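Robotics Club – October update

Quick one this month, sorry, writing between meetings and half of my notes are on the back of a parts order.

First the big thing. We're in for Tritska! Entry went in Monday, an hour before the cutoff, thanks to Nithin Naidu who stayed up to finish the form and then found out the form wanted a safety sheet as well. Kitchen Tasks division again. Team name is still Rendard, the vote to change it failed, please stop bringing it up.

Entry fee was $665, paid out of last spring's bake sale money plus what was left from the T-shirts. That leaves us pretty thin for travel. If your parent's workplace does matching gifts or small sponsorships, tell Muthu Thevar ASAP. Giltton Hardware already said yes to bolts, zip ties and a discount on cable, so if you shop there, say thanks.

Where we are on the task: unloading. The rules give you a steamer with buns in it and a plate, and both arms have to work without anyone touching them once the clock starts. Lid comes off, buns go to the plate, no squashing. Muthu's group has the teleop part down and is recording demos pretty much every afternoon. Nithin's group is training on those. Last week they hit 800 demos total, which was the goal for the whole month, so nice going.

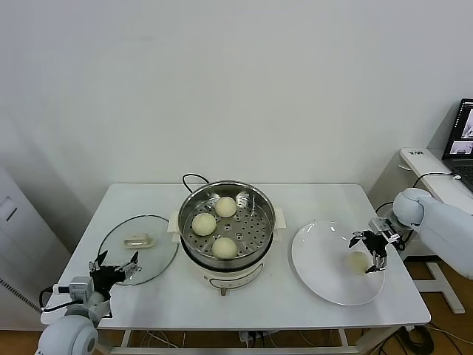

Grip force is what we're fighting with right now. Too soft and the bun slides out on the way over, too hard and you get a thumb print, and the judges take points for dents. The left arm's job is the lid, which goes flat on the table on its own side, and the right hand does the carrying, fingers curled down over the bun from on top. Going in from the top seems to dent less than pinching at the sides but we don't have enough runs to say so for sure. With three still in the basket and one over on the plate you're only at the start of a run, and the one in the back center is the one everybody hates – the wrist has to reach over the front bun to get there. Sundaram pads for the fingertips are on order. If they don't come by the end of the month we go back to plan B, cut up dish gloves.

Other stuff.

Software people: the logging script was dropping the last few seconds of every episode. Fixed now. Pull before you record anything, please, we lost most of an afternoon to this. Also name your files. "test_new_FINAL2" is not a name.

New members. We have 9 this fall, great to see so many of you sticking with it past the first two weeks. You need the e-stop training before you sit down at the controls, no exceptions, even if you did it at your old school. Takes twenty minutes, ask Muthu.

Buns: they are for the robot. The frozen ones in the lab freezer with tape on the bag are practice buns and have been handled by grippers all week. Do not eat them. Bring your own snacks.

Practice hours go up starting next week, 3:30 to 6, and we will probaly add a Saturday once we know who has a key. Sign up on the sheet by the door so we don't end up with two groups wanting the arms at the same time again.

Still need: somebody to shoot the intro video (90 seconds, rules are in the shared folder), a driver with a van, and one more person for the engineering notebook. The notebook is worth real points and last year ours was kind of a mess.

Parent night is coming up to, details when I have a room. Questions go to Nithin, not me, I have midterms.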